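4.2 Grasp labelling and hand-over of the sheet edge

Bed making turned out to be the task that gave our planner the most to do, and we are very fond of it for that reason. A sheet is large, thin and nearly uniform in colour. It folds over itself, hides its own corners and looks much the same whether the tool is holding one layer or two. Everything in Section 3 was first tuned on small rigid objects, where Flistus (our perception and planning stack) already did well, and almost all of it had to be looked at again once cloth came in.

The labeller works on short windows of 50 time steps. For each window it receives the wrist view, the tool pose and the opening of the jaws, and returns one of four states: free, approaching, holding, releasing. The jaw opening alone is a poor guide. Thin cotton between closed fingers gives a reading so close to fully closed that the two cannot be told apart with any confidence, and the pose signal says little when the operator pauses. The wrist view settles most of these cases, provided the network looks at the right part of it. We therefore crop a region just past the fingertips and pass it through a separate branch at full resolution, while the wider view goes through the main encoder at a quarter of the size.

Two-handed work adds a second question, namely which tool has the cloth. Varela's early version treated the tools as independent and produced some lovely nonsense, including long stretches where both tools were labelled as holding the same corner. The present version keeps one shared state for the pair and lets either view speak for it. When one tool can see the other, as it can in Figure 3(a), the labeller uses that sighting as well. 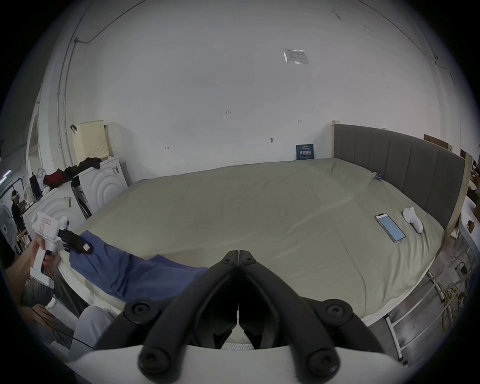 The shared state is updated by a small recurrent module with 48 hidden units. We tried larger ones and saw no gain on the held-out recordings, so we kept the one that runs comfortably alongside the tracker. Its input is the pair of per-tool states, the relative pose of the two tools and a single number for how strongly the cropped regions agree in colour and texture. That last number was Teodoro Solís's idea and it is our favourite part of the design! It costs next to nothing to compute, and it stops the labeller from confusing a mattress with whatever is being spread over it, even when the tool is resting against both.

Colour does need some care. The same bed is recorded with different coverings, and a bare mattress, a fitted sheet and a loose cloth can each fill most of the wrist view. A model trained on one covering learns the colour instead of the edge. We counter this by shifting hue and saturation at random during training, with the same shift applied to both tools in a pair, so that the agreement number keeps its meaning. Shifting the two views separately, which we did by mistake for most of February, destroys it.

Once the labels are in place, the planner turns them into sub-goals. A sub-goal is a fingertip position, a direction of pull and a stopping rule. Positions are given relative to the nearest mattress edge, so they carry over when the bed is moved or the operator stands on the other side. The direction of pull is taken from the motion of the tool over the holding window, smoothed with the filter from Section 3.4. The stopping rule is the hardest of the three – people stop pulling for all sorts of reasons, and many of them have nothing to do with the cloth. For the moment we use a learned threshold on how much the visible cloth changes from one window to the next, and we fall back to a fixed time limit when the cloth leaves the view.

Figure 3(b) gives a typical input for the edge branch. The upper edge of a blue-violet sheet is held between the two fingertips, and the rest of it curves over the near side of the mattress. The boundary between sheet and mattress is easy to follow here, and the branch is free to ignore the room behind, where there are people and plenty of other fabric to be distracted by. 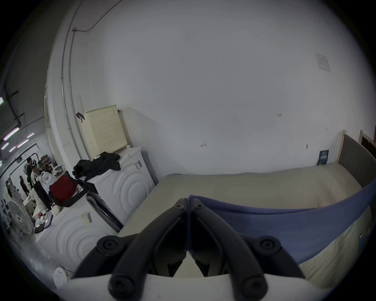
Figure 3. Wrist views from the bed-making recordings. (a) A second tool is in view, with its fingers on the corner of a blue cloth. (b) A sheet edge between the fingertips of the recording tool.

4.3 Training and review of the labels

We trained the labeller on 500 recordings and kept a further 103 aside for testing. Araceli Ibarra and Abundio Ledesma marked the state changes in the test recordings by hand, each without seeing the other's marks, and then met to settle the differences. Most of those concerned the start of a release, where the fingers have begun to open but the cloth has not yet dropped away. We now allow a short margin on either side of that change when scoring.

The review tool used for this work, Frandsen, plays both wrist views side by side with the predicted states drawn underneath as coloured bars. Clicking on a bar jumps to the matching window and shows the fingertip crop at full size. It is a plain piece of software, but it changed how quickly we could find faults, and several of the fixes described in this section began with somebody scrubbing back and forth over the same short stretch of cloth.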